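Flomico says its laundry software plans ahead. We asked how far

The Plendmont workshop of Flomico has one sink, a shelf of chargers and a great many clothes. The company writes software for robot arms that handle fabric: picking it up, turning it over, folding it, putting it on a pile. It doesn't make the arms. It sells a planner, a perception package and a set of tools for replaying what went wrong, and it would like customers to believe that the three together amount to something a small commercial laundry could run overnight.

I went in doubting that, and I told the engineer who leads the planning work as much before I had my coat off. The engineer asked to be identified by job only, on the grounds that the last interview produced a lot of mail from people wanting their socks sorted.

"I'd be suspicious too," the engineer said. "There have been folding videos for years. Most of them are one towel, one table, and the video is sped up."

So what is different? The answer began with a number. Flomico has collected 3,099 recorded grasps on clothing, each with the wrist camera's view, the arm's joint positions, the gripper force and a label somebody typed in afterward. The company talks about this number a good deal. I asked who decides whether a grasp was good.

"A person does, after the lift. If the garment comes up with the part we wanted at the top, that's a pass."

And if it comes up by the right part but in a knot?

"Also a pass. We've argued about it."

I would argue about it some more. A planner trained on those labels is being told that a knotted pair of pants is a success, and the folding step is left to deal with the knot. The engineer agreed that this was a weakness, then said the labels are being split in June into one for the hold and one for the state of the cloth. Whether the old recordings will be relabeled had not been decided. "It's dull work and we keep giving it to whoever is newest."

We moved on to the software itself. Flomico's planner, called Vokstead inside the company and on the invoice, works in short stretches. It looks at the camera, guesses which part of the garment it can see, picks a place to close the fingers, and then plans the next 2 seconds of motion. Then it looks again. I said that 2 seconds did not sound much like planning ahead.

"With a rigid part, you can plan the whole move and close your eyes. Cloth changes shape as soon as you touch it. Anything we planned past that point would be fiction."

Then why does the brochure say it plans the complete fold?

There was a pause here. "It has a list of steps for the complete fold. Lift at the waist, lay flat, fold over, and so on. It knows which step it's on. I wouldn't have written it the way they wrote it."

That list, it should be said, is typed by hand. There is one for shorts, one for tops, one for towels and so forth, 6 in all. A garment that doesn't belong to any of them gets treated as a towel. I asked what happens to a romper. "It gets treated as a towel," the engineer said again, a little more quietly.

Perception is where I expected the strongest claims, and where I got the most careful answers. The wrist camera sits close to the fingers, so just when the arm is about to grip, the fingers themselves cover a good part of what the camera would need to see. Flomico's package fills in the hidden cloth with a guess. A fixed camera overhead would help, and the engineer would like one. Sales would not, because the pitch is that a customer can bolt on the wrist unit and skip the rest.

"You lose the view at the worst moment," the engineer said. "So we save what it believed before the fingers closed and compare it with what it believes after. If those two disagree by too much, it opens and starts over."

How often does it start over?

"More than I'd like. On plain towels, hardly ever. On anything with a stretchy waist, a lot." 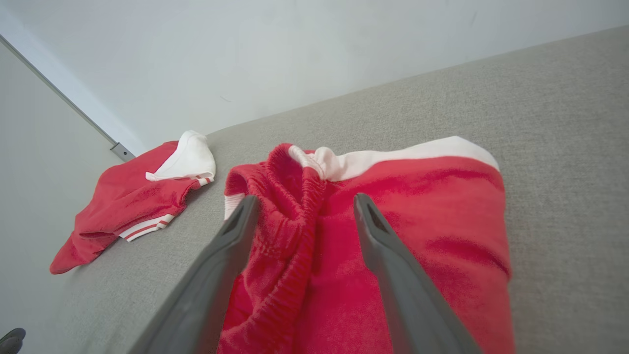
Page last changed: 16th May

The waistband is the spot Vokstead's shorts list asks for, and elastic is a poor friend to it. Ribbed knit pulls itself into a bunch, and red plush beside more red plush gives the software very little edge to work with. White trim does help. The engineer said the perception package leans on stripes and bands heavily, and I asked whether that meant it would do worse on a plain garment of the same cloth. It would. By how much? "We haven't run that as a proper test."

A matching set lying close together brings its own trouble. The software has to decide that the top and the bottom are two items, and it does so mostly from color and outline. With the same color on both, a crumpled sleeve and a crumpled leg can be joined into one thing, and the planner will then try to lift one thing. Flomico's present fix is to ask the operator to keep pieces apart. I pointed out that an operator who is laying clothes out with gaps between them has already done a fair share of the job.

"Yes," the engineer said. "I don't have a better answer this month."

What I did come away liking was the replay tool, Danzer, which the company barely mentions. It lines up the camera view, the force reading and the planner's stated reason for every motion, and lets you drag back and forth through them. You can change one setting and ask what the planner would have chosen at that same moment. It can't tell you how the cloth would have behaved after that, and it says so on the screen in plain words. I wish the brochure had been written by the same hand.

Danzer keeps the last 50 runs and deletes the rest unless someone marks them. I asked whether the marked ones tend to be the failures or the nice ones for visitors.

"Failures, if I'm the one marking," the engineer said. "I can't speak for the front office."

Before leaving I asked for the overall rate: start with a basket, end with a folded pile, no human hands. Flomico doesn't publish one. It publishes the rate for each step, and each looks respectable alone. Multiply them together, as a laundry would have to, and the picture is a good deal less cheerful. The engineer did not dispute the arithmetic and said a full figure would come once the new labels are in. I have asked to be sent it, along with the number of times the arm let go and started over.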